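Gripper trials: what we can and can't say
Speaker notes, Valentin Renaud
Friday, July 17, 2020

Slot is 40 minutes with questions. Skip the section on controllers if we start late.

Opening

Say hello, say who paid (our own lab budget, no vendor money, no loaned parts). Then go straight to the claim. Fonorano says its Greco gripper is "ready for kitchen objects." Ketotitz says the same of the Justier, in nearly the same words. I wanted to know what either of them means by ready, and by kitchen.

Ask the room: who has bought a gripper off a data sheet? Wait for hands. Who would do it again?

What the data sheets give you

Stroke, payload, closing force, cycle life. All measured on a steel block, as far as I can work out from the footnotes. Cups are not steel blocks. They taper, they slide, and the rim gives a little when you squeeze it. Neither sheet has a line for any of that. I wrote to both firms. One sent me the same sheet again, as a bigger file.

The setup

Two arms, one table, cheap cups, a wire rack. Paper over the tabletop. We kept it dull on purpose. If a gripper needs a special table, I would like to hear that before I sign the order.

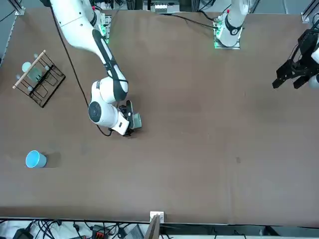 We ran 971 attempts in total. I threw out the ones where an arm stopped for reasons that had nothing to do with the gripper, mostly cable snags and one bad week with the network switch. That left 876. Somebody will ask whether I threw out the right ones. Fair question. The log is open, go and check me.

Say this slowly: an attempt is one pick and one place. A pick with no place is a failure. Both vendors count picks. Count it their way and both grippers look a good deal better, and you learn very little about getting a cup onto a rack.

What went wrong

Start with the rims. A two-finger gripper closing on a rim is fine until the cup is leaning, and then one finger lands early and pushes. We saw this with both models. The Greco pushed harder. The Justier pushed less but let go sooner. I can't call a winner there and I don't trust anyone who can on this many runs.

Then the rack. Wire racks are mean. The fingers have to get in next to thin metal, and the force reading jumps the same way whether you touched the wire or the cup. The controller can't tell them apart. We turned the threshold up and it bumped the rack. We turned it down and it gave up in mid-air. Spent most of a week going back and forth on that one number.

Stacking was the test I expected to drop. Base to base leaves very little contact and any sideways drag at release shows up right away. I ended up liking it more than the others because you don't need a sensor to score it.

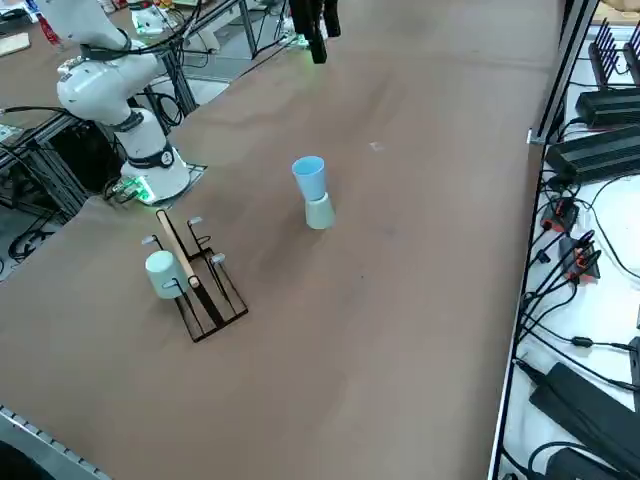 Blue cup upright on an inverted green one, wire rack at front left.

Don't oversell this slide. A standing stack tells you the stack is standing. Go to the release numbers next, and leave time for people to read the axis, it starts at zero for once.

Cameras (short)

We tried a high mount and a side mount. High mount sees where things are and loses how tall they are. Side mount is good until an arm passes in front of the cup, and the arm is big. Two cameras helped, then the calibration drifted between sessions and for a few days two cameras were worse than one. Check calibration every morning. I know, everyone says it. We didn't do it either.

Controllers (skip if late)

Same gripper, same cups, two controllers, 300 runs set aside for this. The difference between controllers was larger than the difference between grippers. I would put that in bold if I did bold. It means a fair share of what gets sold as gripper performance is tuning, and the person doing the tuning in the demo video works for the vendor.

Limits, say all of these out loud

One lab. One kind of table. Few kinds of cup. I set up the scoring and I also ran most of the trials, so I am not a neutral party. No soft fingers, no suction. Nothing heavy.

If asked "which should we buy"

Don't answer with a name. Ask them what they pick up, and whether they have a person who can tune a controller. If they don't, the choice of gripper matters less than the support contract. Ask the vendor for a place rate, with your cups, on your rack, with you in the room. Ketotitz said yes to that when I asked. Fonorano is still checking.

Leave the log address on screen during questions.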